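Unit 6: Grip Loss and Unintended Release
Course in Robotic Handling and Workplace Safety
Prepared by Rekha Pandey and Helmut Dreßler

Reading before class: the Zillmont incident summary and chapter four of the course reader.

6.1 Definitions

A grip loss is any event in which a part leaves the fingers of a gripper without a release command. A partial grip loss, or slip, is an event in which the part moves within the fingers but does not leave them. The two are recorded separately. Students often group them together in written work, and marks are deducted for this.

An unintended release differs from both. The command to open was given, but at the wrong time or in the wrong position. The cause is usually found in the program or in the signal wiring, while the cause of a slip is usually found at the contact between finger and part.

6.2 The Zillmont case

The Zillmont packing cell handled household fittings of mixed shape. Its arm took each part from a tray and placed it in a shallow drawer for inspection. Over a trial of 1,000 picks, the cell recorded 194 slips. Only a few ended in a dropped part, and the operating staff treated the remainder as harmless. No stop was ordered.

In December a long fitting turned in the fingers during a transfer. Its free end swung outside the planned path and struck the edge of the guard. The panel moved far enough to open the interlock, and the cell stopped as designed. Trilok Dubey, the shift lead, was standing outside the guard and was not hurt.

The review, led by Sarla Grewal, reached three findings. The grip force had been set for short parts and was never changed when long parts were added to the order list. The fingertip pads were worn smooth on one side. The slip alarm had been set to record events without alerting the operator.

6.3 Why long parts turn

When a part is held at its center of mass, its weight produces little turning effect at the fingers. When it is held near one end, the weight acts at a distance from the grip and tends to rotate the part. Sudden changes in arm speed add to this effect. A round bar is a difficult case, as flat fingers touch it along a narrow line.
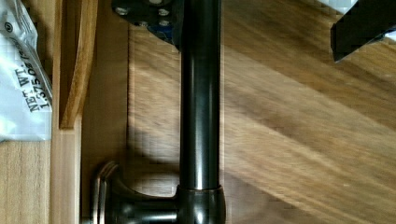
A heavy end piece moves the center of mass farther from the middle of the bar. The point of grip should therefore be chosen from the measured balance point of the complete part, including any collar or bracket. Measuring the overall length and dividing by two is not sufficient. Polished or coated finishes should be tested separately, with clean pads, before a force value is approved.

Increasing the force is not always the correct response. Excess force may mark the finish, and it increases the hazard to a person's hand during setup. A lower speed or a different grip point should be considered first.

6.4 Required actions after a slip

Stop the cell and confirm that the arm has come to rest.
Do not reach under a held part. Support it from the side with the approved stand before opening the fingers.
Follow the lockout procedure before entering the guarded area.
Inspect both pads and record their condition.
Enter the event in the log as a slip, a grip loss or an unintended release.
Restart only with the approval of the shift lead.

6.5 Assignment

Using the Zillmont summary, identify the earliest point at which the cell should have been stopped. Support your answer with reference to the slip record and the alarm settings. Submit two pages to Kuldeep Shukla in Room 424 before the next laboratory session.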